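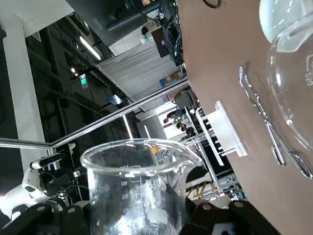 Stalbridge lab sets aside money for two-arm robot bench

January 5, 2021
By the Prellivbridge local news desk
256 shares | 3 comments

The teaching laboratory in Stalbridge will spend part of its equipment budget this year on a bench with two robot arms. The plan was approved before the holidays, and the order should go to the supplier, Brinix, when the final price is confirmed.

The bench is meant for simple chemistry tasks, such as moving a beaker or placing a dish. Staff have prepared a list of small items which the arms must be able to handle, with glassware and metal tongs among them.

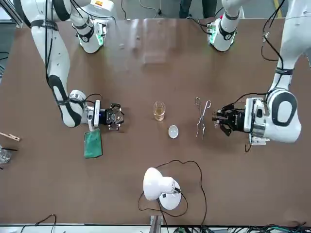
Will the laboratory buy or rent the arms? It will rent them for the first 6 months, and after this period it can buy them at a reduced price.

The budget also has a separate line for grippers. The laboratory wants more than one type, so that the same arm can be used for thin tools and for round glass. Spare fingers are included, and also new beakers, as some breakage is expected in the first weeks. 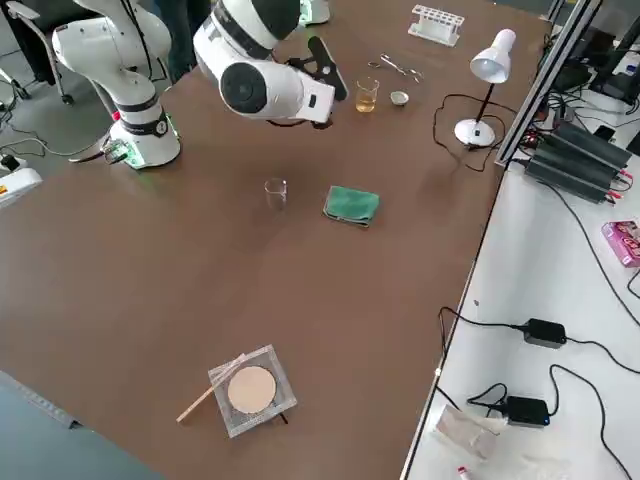
What is still to be decided

Two points remain open. The first is the service contract. Brinix offers a visit every 3 months, but the laboratory has asked also for a price with only one visit in the year. The second point is the table. A company from Masson has made an offer for a heavier one, with the power supplies placed at the side. Delivery would take almost 4 weeks.

Training of the staff is not yet in the budget. It was moved to the next plan, which will be discussed in August.
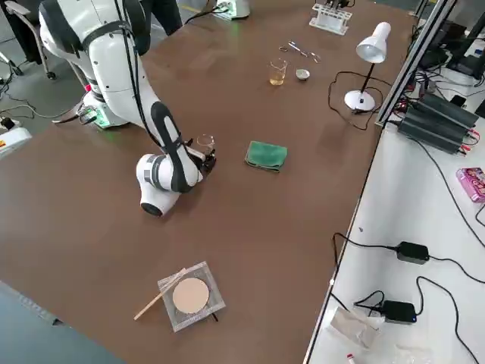
Comments (3)

benchside_k: Good that they rent first. We bought ours at once and the service cost was a surprise for us.

Prellivbridge reader: Why is training left for later? It should be paid together with the machine.

tallow22: Does the price include the grippers or are they extra?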